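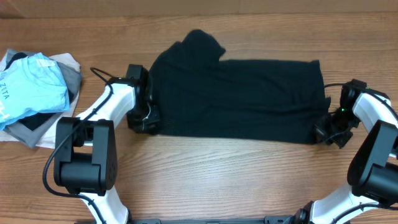
Prenda negra sobre la mesa de madera

Mayo
Por Corina Cozma

¡Hola! Soy Corina y llevo Herath, un tallercito de maquetas navales que empezó en la cocina de mi piso y que ahora ocupa un local con persiana y todo (la persiana se atasca, llamad fuerte). Hacemos barcos de guerra a escala: destructores, fragatas, algún dragaminas cuando alguien se encapricha. A mí me tiran los dragaminas, lo reconozco.

Empecé con Taha Helmy, que venía de restaurar muebles y no distinguía la proa de la popa. Ahora me corrige los planos. Luego llegó Jamila Hettiarachchi, que lleva los encargos y contesta al correo mucho mejor que yo.

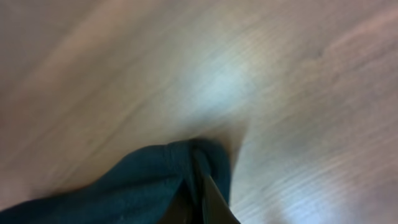 La veta de la madera, de cerca

Trabajamos por encargo, sobre todo para familias de antiguos marinos y para algún museo pequeño. La maqueta más pesada, la fragata Distevmont, nos costó 908 horas y dos discusiones serias por el color de la cubierta — gané una. Si tenéis fotos viejas del barco, mandadlas aunque estén borrosas, que las antenas cambiaban en cada reforma y ahí nos volvemos locos.

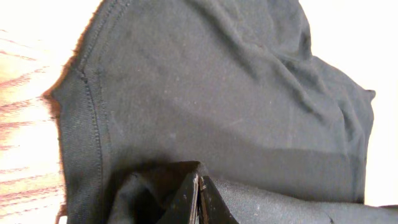
Punto gris oscuro y costura del borde

También damos un curso de iniciación, de tres tardes, donde se monta el casco de una patrullera. Lo lleva Kam-wah Ko y se llena enseguida, así que escribid con tiempo. El material está incluido, la merienda depende del día.

Abrimos por las tardes, de cinco a ocho. Para presupuestos, preguntad por Jamila.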